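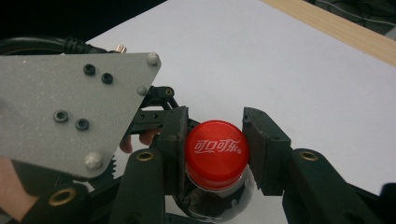

Dorndale Makers Board > Automation > Can a machine open a bottle yet?

pludthorpe_pete
Thursday, February 9, 2023
My mother has arthritis in both hands and soda bottles are the worst of it. Jars she can manage with the under-cabinet opener. I keep seeing clips of robots folding shirts and would like to know if anything can do the plain stuff, like unscrewing a plastic cap, in a normal kitchen. I have up to 2000 dollars to spend and I can solder.

gearlash
Short answer, no. Closing two fingers on a cap is easy. Turning it is the hard part, because something also has to keep the bottle from turning along with it. One arm means a clamp on the counter. Two arms means your budget is gone.

orna_77
I don't agree that it's so hard. We cap and uncap bottles at work all day on a line and the machine never complains.

gearlash
Your line has one bottle, one cap and a fixture that puts it in the same spot every time. A kitchen has the big bottle, the little bottle, the one with the sports top and the one somebody left on its side.

orna_77
Fair, but she isn't asking for every bottle. If she only buys one kind of cola, then it is one bottle and one cap. Build the fixture.

millrat
Look at a soda cap up close. There are ridges all around the side for your fingers, and under it the band that has to break on the first opening. Breaking the band takes most of the force. After that a weak motor will do. I built a bench rig for this last May with printed fingers and flat faces. The flat faces touched the cap at two spots and slid. I glued strips of bicycle tube on them and it held on most new bottles. It took 11 tries to get a squeeze setting that didn't bend the cap.

pludthorpe_pete
What did the rig cost?

millrat
300 for the parts, not counting the printer. It only did caps, and I had to put the bottle in the clamp myself. My wife said that if she had to do that she might as well use the rubber grip from the drawer.

t_square
Same experience with our shop arm, a Tamihana. It loads blanks fine. Ask it to sweep chips out of a corner and you'll be there until supper. I'd say machines can do chores that were already close to being a machine's job.

orna_77
Dishwashers and clothes washers are machines doing household chores. People stop calling it a robot once it works.

gearlash
A dishwasher doesn't pick up the dishes. That is the part everyone wants done.

millrat
Back to the bottle. Pete, I would skip the arm. Put a V-block clamp on the counter with a big lever, then a geared motor above it with a rubber-lined cone that comes down on the cap. The cone centers itself — no fingers to line up. Add a current limit so it stops if something jams.

pludthorpe_pete
That sounds doable. Can the cone put the cap back on too?

millrat
Yes, reverse the motor and set the limit lower. Start the thread by hand if she can. Mine cross-threaded when I let it start on its own.

pludthorpe_pete
OK, ordering a motor tonight. I'll post the drawings when I have some.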